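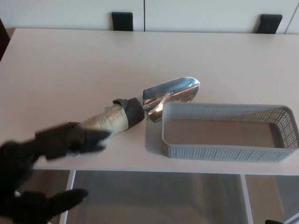
I've wanted to get inside Ridarach ever since I bought one of their border forks at a car boot sale and found it was better made than anything I'd paid proper money for. They open the works up for visitors every summer, and this year I finally got my name down in June, before the places went. So on 2021-08-02 I was standing in a car park in my sensible shoes, clutching a flask, with a small crowd of other people who obviously also own too many trowels.

We were split into 2 groups. Ours went round with Dušan Slanina, who has worked in the forge and the finishing shop and seems to know every bolt in the place. He talks fast and walks faster, so if you go, don't hang back to take notes like I did (I missed most of the bit about hardening and had to get it second-hand from the man in front).

The press shop comes first and it is LOUD. They hand out ear defenders at the door, the big orange sort, and you watch flat steel go in one side and come out curved on the other. I could have stayed there all morning. The blanks get stacked on trolleys and wheeled across a yard to be ground and polished, and the polishing room has a smell I can only describe as hot pennies. Dušan let us handle a few rejects. I couldn't see a thing wrong with mine until he tipped it under the lamp and showed me a ripple near the shoulder, no longer than a fingernail!

Then up some stairs to the handle store, which was my favourite part and not on the printed route at all. Racks and racks of ash, all waiting to be turned. Someone asked about plastic handles and got a fairly long answer.

The quiet room at the far end of the building is where they look at grip and comfort, and it was a nice change after all that noise. It's the part of the visit I've thought about most since. On a plain white table they had a hand trowel with a shiny stainless blade and an open slot through the neck, and its handle had been wound in beige masking tape, all creases and overlaps, with a dark grey rubber sleeve up by the blade end. It looked like something my grandad would have had in his shed. I loved it. Next to it was a shallow grey plastic basket with mesh sides, the sort of thing I keep clothes pegs in.

Lai-ching Kwok runs that side of things and she was brilliant with our endless questions. Her point was that most of us hold a trowel for much longer than the people who design them ever do, and that a thin handle makes you squeeze. You squeeze, your thumb aches, you go in and put the kettle on, and the bulbs stay in the bag. Tape is a quick way of fattening a handle up in the places you want it fatter, and you can peel it off and have another go. She told us to try it at home before spending any money. I have rather painful thumb joints, so I was all ears at this point.

She also said to store hand tools where you can see them, which made me laugh because my trowel spent last winter in the compost. A basket with holes in is a good choice, apparently, as the dry soil drops through and you don't end up with a tray of grit. Mine's now on the shelf by the back door.

Lunch was in the canteen and included in the ticket. Cheese and onion pasty, or a bean salad which I'm told was fine. There was a little display along the wall about the firm's earlier days as Hudec, with old catalogues under glass, and I spent far too long reading the one with tool number 2192 in it, a bulb planter with a foot bar that I would buy tomorrow if they'd only bring it back. I said so on the comment card. Twice.

The shop is small and gets busy the minute the tours finish, so go in before lunch if you can. I came away with a Kundeo hoe (the narrow one, lovely and light) and a tin of handle oil. I was tempted by the Stoner range too, the heavier digging tools, but I'd come on the bus and had visions of myself wedged in the luggage rack with a spade.

A few practical bits if you're thinking of booking. The tour has 7 stops and takes most of the morning, with stairs at both ends, though they'll take you round in the goods lift if you ask at the gate. Closed shoes are a must and they do check. The loos are by the canteen and there aren't any others, so plan ahead. Parking is free but the sign for it is hidden behind a hedge, which is a bit rich for a company that sells shears.

I taped my own trowel the same evening, by the way, with what was left of the decorating tape. It's lumpy and very ugly, and I did the whole of the front bed with it yesterday. I might go one layer thinner near the end.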